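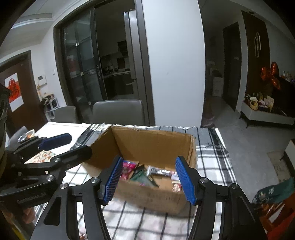 Snack packages in an open cardboard box, on the plaid tablecloth of the packing table.

Snack boxes start again at Kisach hall

25 Nov 2019

The winter snack boxes are being packed again in the small room of Kisach hall, and the organizers ask neighbors to bring more packaged food before the end of the month. The goal for this winter is 300 boxes. They will go to families on the Trorkis side of the river and to the drivers and night nurses who work during the holidays.

The action was started by Covadonga Rivas, who lives behind the hall and had a grocery store there for many years. In the first winter she packed everything in her own kitchen, and there were only 11 boxes. Last year the kitchen was too small and the work moved to the hall, where it has stayed.

"People think that packing is only to put things in a box," said Ms. Rivas. "But if the chips go under the cookies, the family receives crumbs. We had this problem in the first year and I was very ashamed."

The rule at the table is now simple. Heavy things go first and bags with air go last. Every box should have something salty and something sweet, and one small thing that a child can open alone. Boxes are plain brown cardboard which the shops give after their deliveries. It does not matter if an edge is torn, but the bottom must be strong, and it gets a second line of tape before anything goes in.

Maximiliano Figueroa, who takes care of the list of addresses, said that this year there are more requests from older people who live alone. For them the boxes will be smaller and without hard candy. He also asks that nobody brings homemade food, even if it is very good, as the hall does not have permission to distribute it.

What is most needed at the moment is crackers, dried fruit, cookies in closed packages and small packets of nuts. There are already enough chips. Chocolate is welcome too, but please not the kind with liquor inside — last winter 2 boxes had to be opened again for this reason. All packages must be closed and must have a date not earlier than May.

Food can be left at the entrance of the hall every afternoon from three to six, or at the counter of the Mnguni bakery during its opening hours. The bakery cannot take glass jars. Empty boxes are also accepted, if they are clean and dry and have not been used for fish or detergent. Ultgate, the printing shop near the bus stop, has offered to print the address labels without cost.

Those who want to help with packing can come directly to the small room, it is not necessary to register. Children can come with an adult. The heating in the room is weak, so a warm sweater is a good idea, and there is tea in the kitchen.

The first boxes will leave the hall in the second week of December. Families who wish to receive one, or who know a person that needs it, can write their name and street on a paper and leave it in the mailbox of the hall. Mr. Figueroa empties it each evening.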